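Farkbridge Shared Equipment Group
Minutes of the equipment review meeting
December 21, 2020

Present: the chair, the secretary, both member representatives from the workshop side, the training lead and the purchasing lead. Apologies were received from the member for the evening classes.

1. Minutes of the last meeting
Accepted with one correction. Under item 4, the phrase "trial purchase" should read "trial hire." The group has not bought anything from Fotex so far.

2. Matters arising
The spare charger has been returned. The shelf labels in the store are still to be done and this is carried over again.

3. Fotex hand-held gripper kit, trial report
The purchasing lead reminded members what is on offer. The Fotex kit is a pair of hand-held grippers with a camera on the tool, used by a person to record ordinary handling tasks so that the recordings can later be used in training a robot arm. The hire includes the grippers, a carry case, cables, a set of replacement finger pads and access to the Fotex upload service. The quote is for 25 days at 170 dollars a day, with delivery charged separately. The trial was at a short rate agreed in June and has now ended.

The training lead went through the trial. Tasks were done in a furnished room with household items: folding, picking up cups, sorting stationery and lifting thin booklets from a bed. Members had asked for the booklet task in particular, as flat paper goods make up most of what Grullon wants handled.

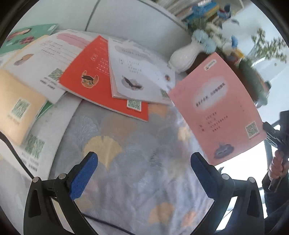
6 min read

The training lead said softcover booklets on a quilted bedspread were harder than the same booklets on a table. The cloth gives under the finger, and an operator who presses down tends to pick up a fold of fabric along with the cover. Coming in from the side at a low angle worked better. Overlapping booklets took longer, and operators were told to take the top one first. Once a booklet was gripped by one edge it could be held up and turned with little trouble.

The blue textured pads were liked. One member asked whether they mark light-colored covers. No marks were noted in the trial, but no one had been asked to check for them. To be checked if the hire goes ahead.

The cable was raised as a complaint. It gets in the way when working low over a bed or a floor, and one operator stopped several times to move it. Fotex has been asked whether a longer cable or a clip is available. Their reply was that a clip is planned, with no date given.

Operators with small hands found the grip tiring by the end of a session. The group agreed that sessions should be kept short whichever kit is chosen.

4. Comparison with the Hjaltadóttir kit
The purchasing lead had the written offer from Hjaltadóttir. It is a single gripper, lighter, with no cable, and runs on a battery. It costs less per day. Against that, pads are not sold separately, and any repair means sending the whole tool back. For two-handed tasks the group would need to hire 2 kits, which brings the price close to the Fotex quote.

One member preferred Hjaltadóttir on weight alone. The training lead preferred Fotex, mainly because operators have already learned it. The chair noted that no one present had used the Hjaltadóttir tool and that a decision on paper only would be a poor one.

5. Upload service
Uploads to Fotex were slow in the evenings. Two recordings failed and had to be sent again. The group wants written confirmation of who can view the recordings and how long they are kept. The draft terms say "a reasonable period," and members were not willing to sign on that wording.

It was also agreed that operators working in a home must clear away letters, bank cards and family photographs first. The secretary will add this to the operator sheet.

6. Decisions
The Fotex hire is not approved at this meeting. It will come back once the terms on storage are clear.
Hjaltadóttir to be asked for a demonstration on the same tasks, including booklets on a soft surface.
Grullon to be told that the start will be later than first planned.

7. Actions
Purchasing lead: write to Fotex on storage terms, the cable clip and the delivery charge.
Purchasing lead: arrange the Hjaltadóttir demonstration.
Training lead: pass the trial notes to all members.
Secretary: update the operator sheet; shelf labels.
Chair: contact Grullon.

8. Any other business
The store room key is to be signed for each time, including for short visits.

Date of next meeting to be sent by email.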